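Der linke Greifer zickt
Kurzgeschichte, 21. Januar 2020
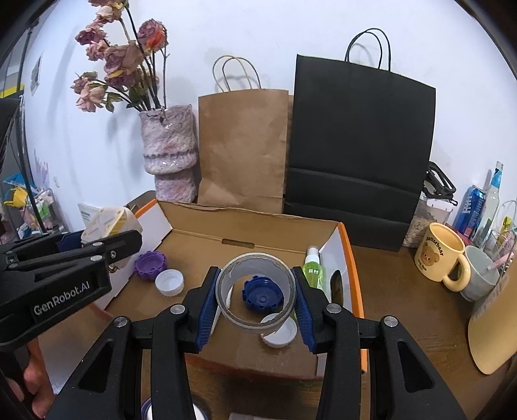

Die Kleberolle im Karton, der Greifer mit den blauen Polstern links und rechts davon.

Also, der linke Greifer klemmte wieder. Nicht richtig, nur so ein kleines Haken kurz vor dem Zumachen, als müsste er noch mal drüber nachdenken. Der rechte lief butterweich, und das machte es fast schlimmer — man hat ja beide in den Händen und merkt jeden Unterschied!

Ich arbeitete seit Dezember bei Gasser, oben in Cestska, und mein Auftrag hieß Trotomness. Klingt nach Raumfahrt, war aber ein Tisch mit einem Karton drauf. Darin lagen Flaschendeckel, Kleberollen und ein grünes Sprühfläschchen, und ich sollte die Greifer so einstellen, dass man damit alles heil herausbekam. Die Deckel gingen meistens. Die Rolle war mein Endgegner.

Man muss sie von beiden Seiten gleichzeitig erwischen, sonst kippt sie weg und rollt den Deckeln hinterher. Und mit einem hakenden Finger erwischt man gar nichts gleichzeitig. Also Werkzeug raus, den linken auf ein Tuch gelegt, die 4 Schrauben an den Gelenken gelöst (eine saß natürlich bombenfest, ich habe Wörter benutzt, die in keinem Handbuch stehen) und die Polster abgezogen. In den Rillen hing Klebstoff von der letzten Rolle, ein feiner grauer Film, und unten im Gelenk steckte ein Fädchen. Ein Fädchen! Deswegen hatte ich zwei Tage lang schlecht geschlafen.

Ich habe alles abgewischt, einen Tropfen Öl ans Gelenk gegeben und beim Zusammenbauen prompt die Polster vertauscht. Also noch mal von vorn. Inzwischen war der Tee kalt, und aus Brirnirov kam die dritte Nachricht, ob die Anlage denn nun laufe. »Gleich«, schrieb ich zurück.

Nach ungefähr 12 Probegriffen in die Luft war das Haken weg. Ich stellte die Rolle wieder hochkant in den Karton, nahm den rechten Greifer in die Hand, öffnete ihn und ging langsam runter, bis die Rolle zwischen den Fingern stand. Den linken hielt ich daneben, bereit zum Nachfassen. Dann habe ich die Luft angehalten und zugedrückt.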